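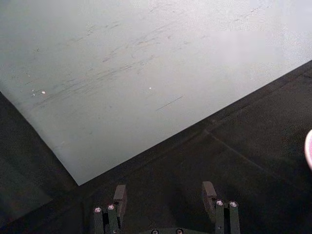 The word "matte" on a paint can or a cabinet sample describes how a surface sends light back to the eye, and it says very little about how long the surface will go on doing so. A coating leaves the factory with a certain fine roughness, and from the first day of use that roughness is changed by sleeves, sponges, keys, plates and cleaning cloths. On a flat pale gray sheet the result is easy to recognize: faint dark streaks and thin scratch lines, many of them running the same way on the diagonal, with the surface between them still dull. A glossy sheet in the same gray might carry as many marks and show them in another way. The difference is a matter of optics, and it has become a practical problem for anyone who buys, sells or maintains interior finishes.

Low-sheen surfaces have moved from ceilings to almost everything else in the home. Cabinet doors, counters, appliance fronts, faucets, floors and light switches are all sold in finishes that would once have been considered unfinished. Complaints have followed. Stalness, a coatings supplier to cabinet shops, kept a log of warranty calls on its flat finishes through the end of last year. It recorded 1,318 calls, and the largest group concerned shiny patches. Peeling and color change came well behind.

What gloss measures

A gloss meter sends a beam of light at a surface at a fixed angle and measures how much comes back at the mirror angle. The reading is given in gloss units, on a scale where a polished black glass standard sits near 100. The usual angle for general work is 60 degrees. Very shiny surfaces are read at 20 degrees and very dull ones at 85 degrees, because each angle separates the samples better in its own part of the range.

The grazing angle matters more than most buyers realize. A flat wall paint can read under 5 units at 60 degrees and several times that at 85. Seen from straight on, it looks dead flat. Seen along its length, down a hallway with a window at the far end, it has a visible sheen. Touch-up spots that cannot be found at noon stand out in the evening when the light comes in low. Painters call this flashing. It usually means that the patch and the field around it differ at 85 degrees while matching at 60.

A data sheet that gives one gloss number without an angle is of limited use. So is a comparison between two products measured at different angles, and the trade does this more often than it should.

How a coating is made dull

There are three common routes. The oldest is to load the coating with pigment and filler until there is not enough binder to cover the particles smoothly. Most ceiling paint works this way. It hides well, it is cheap, and it marks at a touch, as there is little binder to hold the surface together.

The second route is to add a matting agent, usually fine silica or a wax. As the film dries and shrinks, the particles near the top are left standing slightly proud and the surface takes on a texture too small to feel. Particle size and film thickness have to be matched. A coat applied too thick buries the particles and dries shinier than intended. One door in a kitchen may come out glossier than its neighbors for this reason alone, even though every door was sprayed from the same can.

The third route cures the surface so that it wrinkles on a microscopic scale. Ultraviolet light of a short wavelength sets only the top skin, the skin contracts and folds, and a second dose hardens everything underneath. No matting agent is needed. The resulting finish can be very dull and fairly hard, and it is the basis for most of the premium "super matte" panels now on the market. The Tan line, made at a plant outside Stalberg, is produced this way in sheets that are later cut and edged for doors.

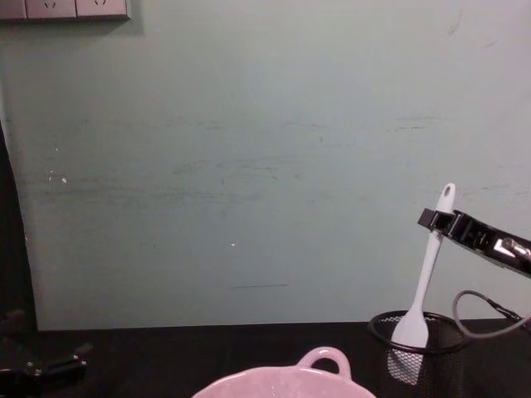
Three kinds of damage

Marks on a low-gloss surface are often lumped together as scratches. They are better treated separately, as the causes differ and so do the repairs.

Transfer marks are material left on top of the coating. A metal pan dragged over a ceramic-filled surface leaves a gray line, and the line is metal. Rubber soles leave black streaks on floors by the same mechanism. The coating underneath may be unharmed. A mild abrasive cleaner removes the deposit, but the cleaner can then cause the next kind of damage.

Burnishing is the flattening of the fine roughness by rubbing. No material has to be lost. The tops of the tiny peaks are pressed or worn down, the surface gets smoother, and the gloss reading goes up. Burnished areas show as shiny spots around door pulls, at the corners of walls and on the stretch of counter that gets wiped most often. Pigment-heavy paints are the most prone to it. Darker colors show it more, as there is less scattered light from the body of the film to compete with the reflection from the top.

True scratches cut into the film. On a glossy surface a scratch scatters light and looks pale or hazy against a dark reflection. On a matte surface, the groove may be smoother than its surroundings and so may look bright from one direction and dark from another. Walking past a scuffed matte panel, an observer may see the marks come and go. Photographs of the same damage from two positions can look like photographs of two different panels, and warranty departments have learned to ask for both.

A bench comparison

Dusance, a small testing shop that works mainly for furniture makers, ran a comparison of low-gloss cabinet finishes last January. It prepared 84 panels covering the three types described above, in white, mid gray and near black. Each panel was rubbed with a damp cotton pad under a fixed load for 700 double strokes, dried, and read again at 60 and 85 degrees. No cleaning product was used.

Of these, 46 showed a gloss rise large enough to be picked out by eye under a ceiling fixture. Almost all of the pigment-loaded panels were in that group. The silica-matted panels were split, and the split tracked film thickness more closely than it tracked brand or price. Thin coats with fully exposed particles lost their roughness sooner. The wrinkle-cured panels changed least at 60 degrees, although several of the near-black ones had moved at 85 degrees by enough to be visible from the side.

The test has limits. A cotton pad is gentler than a melamine sponge, which is a fine abrasive and behaves like one. A fixed load on a flat panel does not reproduce what happens at an edge, where pressure concentrates and the film is often thinner. The panels were also tested at one month old. Some waterborne coatings go on hardening well past that point, and a kitchen put to heavy use in its first weeks may be marked more than the same kitchen would be later.

The "self-healing" claim

Several matte laminates are sold with the claim that light scratches can be removed with heat. The claim is sound within narrow bounds. Certain acrylic surface resins soften when warmed, and a shallow dent in the resin will partly relax. The usual instruction is to lay a damp cloth over the area and pass a warm iron across it briefly. This works on compression marks. It does nothing for a cut in which resin has been removed, and it will not restore a burnished patch completely, since the original texture was formed under conditions an iron cannot repeat.

Oils and waxes sold for touching up matte surfaces work by filling. They reduce the contrast of a mark for a while and raise the gloss of everything nearby.

Specifying and cleaning

For painted walls within reach of hands, an eggshell or satin finish remains the safer choice, and a washable flat should be judged on its burnish rating before its scrub rating. A paint can survive thousands of scrub cycles without wearing through and still turn shiny in the first few dozen.

For cabinet doors, ask for gloss at both 60 and 85 degrees, before and after rubbing. Ask for a sample in the color to be ordered. A white sample gives little information on how a near-black door will age. Keep one offcut stored flat in the dark with paper over it, as a reference for later claims.

Clean with water and a soft microfiber cloth first, then with a neutral detergent at the dilution on the label. Rinse and dry, as detergent residue on a matte surface reads as a stain. Wipe the whole door or the whole counter with light pressure, and leave the single spot alone if it does not lift on the second pass. The spot can be treated again the next day. A burnished ring around it will stay until the panel is refinished or replaced.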